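Flerkwood Home Textiles, Customer Help
Ticket: Floral blanket, corner does not keep its shape after washing
Status: Open, waiting for customer
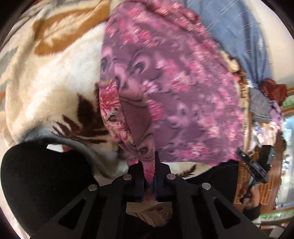
Suleiman Afolabi wrote, Saturday, 9:40

Good morning. I bought the double-sided floral blanket from your shop in July. One side is purple with pink flowers, the other side is a brighter pink and red. I have washed it 4 times, always by the paper that came with it. Now one corner does not stay flat. When I fold the blanket, the cloth in this corner rolls itself into a thin point, and the two sides do not meet at the seam anymore. The other corners are good.

What I have tried until now:

1. Pulled the corner straight by hand and left it under heavy books for one night. In the morning it was flat, but after the first folding it rolled again.
2. Ironed at the lowest heat with a cotton towel between. No change.
3. Hung the blanket by the opposite corner for 2 days. A little better, then the same.

I did not cut or open the seam. Please tell me if I should do this, I would prefer not to.

Latlow, Customer Help, 11:15

Thank you for the clear list. Please do not open the seam. Can you lay the blanket on a flat surface and measure both sides from the seam to the first row of stitches? We would like to know if one layer has become shorter. Which washing program did you use?

Suleiman Afolabi wrote, 14:05

I measured twice. The purple side is 5 millimeters shorter than the other one, only near this corner. The program was "delicate", with cold water and the slow spin. I used the Ivau liquid soap and no softener.

Latlow, Customer Help, 15:30

Then the purple layer has probably pulled in along the thread. I have sent your measurements to Mäkelä in the repair room. She can sew this corner again without changing the pattern. Please do not wash it before you send it. Do you still have the receipt?

Suleiman Afolabi wrote, 15:52

Yes, I have it. I will look for a box that is big enough and write again when it is packed.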